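컵 선반

컵 선반은 컵이나 잔을 올려 두는 작은 가구 또는 주방용품. 찬장 안에 넣는 것, 벽에 다는 것, 탁자나 조리대 위에 세우는 것으로 나뉜다. 잔 선반, 컵 랙이라고도 함.

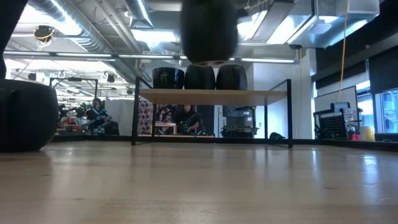
개요
원래는 그릇장의 한 칸을 가리키던 말. 부엌이 좁아지면서 따로 떨어져 나온 물건으로 본다. 건조대와 자주 헷갈리는데 건조대는 물 빠짐이 우선이고 밑에 물받이가 있다. 선반은 보관용. 다만 시중에서는 구분 없이 팔리는 경우가 많음.

구조
판과 다리가 기본. 판은 나무, 금속, 유리, 대나무 등. 다리는 철제가 흔하다. 옆이나 뒤에 가로대를 둘러 컵이 떨어지는 걸 막기도 한다. 고리형은 판 밑에 고리를 달아 손잡이를 거는 방식이고, 손잡이 없는 잔에는 못 쓴다. 2단 제품은 아랫단 높이를 꼭 확인할것. 긴 잔이 안 들어가는 일이 잦다.

역사
가정용 탁상 선반의 유행은 소형 주택 보급과 같이 간다는 설명이 일반적. 디자인사 연구자 나라야난 차코(Narayanan Chacko)는 카페 문화의 영향을 더 크게 봤다. 카페에서 잔을 손님 눈에 보이게 늘어놓던 습관이 집으로 옮겨왔다는 것. 그의 저서 《잔을 두는 자리》에 관련 내용이 있으며, 부록에 1,889점의 선반 목록이 실려 있다. 목록의 분류 기준이 들쭉날쭉하다는 비판도 있음.

제조사
마테베오(Mateveo)는 조립식이 중심. 나사 8개로 끝나는 구조로 알려졌다. 볼라르(Volar)는 벽걸이형만 만들다가 나중에 탁상형을 추가. 네르스테드(Nerstead)는 원목 판만 따로 판매하며 다리는 별매. 무달리아르(Mudaliar)는 업소용 위주라 가정용 정보는 적다.

사용과 관리
컵을 엎어 두느냐 바로 두느냐는 의견이 갈린다. 엎어 두면 먼지가 덜 들어가지만 안쪽에 습기가 차고 냄새가 밸 수 있음. 바로 두면 반대. 완전히 말린 뒤 올리는 게 무난하다. 나무 판은 젖은 채로 두면 얼룩이 지고 휘기도 한다. 마른 행주로 닦고 가끔 오일을 발라 준다. 철제 다리는 칠이 벗겨진 데부터 녹이 스므로 접합부를 먼저 볼 것. 무거운 머그는 가운데보다 다리 가까이에 두는 편이 판이 덜 쳐진다.

같이 보기
그릇장, 식기 건조대, 찻장, 머그 걸이

최종 수정: 2026년 9월 14일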